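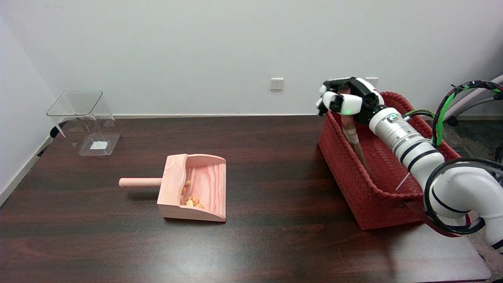 Pink wooden dustpan and a clear bin on the table.

About Us

Drekdale Brush and Home is a small family shop for brushes, brooms and other things which help to keep a house in order. The shop was opened in 1968 by Mr. Ngô, who repaired brooms for the bakeries and the schools of the neighbourhood. In the first years he had one workbench and one shelf, and the customers waited on a bench outside until the work was finished.

My name is Zübeyde Bozkurt. I came to the shop as a helper in the month of November, when the old assistant had moved to the coast, and I learned the trade slowly - first sorting the bristle, then tying, then trimming. When Mr. Ngô retired he asked me if I would like to continue, and I said yes the same evening. We kept his prices written by hand and also his rule that a customer may try a broom on our floor before paying.

Today we are two in the workshop and Janine at the counter. Jisum makes the handles and I fill the brush heads. Janine knows the colour and size of almost everything we have sold, so please ask her if you want to match an old piece.

What we do

We sell hand brushes, floor brooms, dish brushes, bottle brushes and dustpans. We keep 800 different articles in the catalogue, but not all of them are on the shelf, and for some you will need to order. Horsehair is best for fine dust and smooth floors. For the yard or the garage we recommend a stiff plant fibre, which does not mind the rain.

We also repair. If the handle of your broom is still good, bring it to us and we will put a new head. A normal repair takes 13 days, and a little longer before the holidays.

Visiting us

The shop is behind the old post office in Drekdale, with the green door. Parking is possible in the lane, but please leave the neighbour's gate free. We are closed at lunch time. Dogs are welcome - there is a water bowl beside the counter.

Page updated August 15, 2018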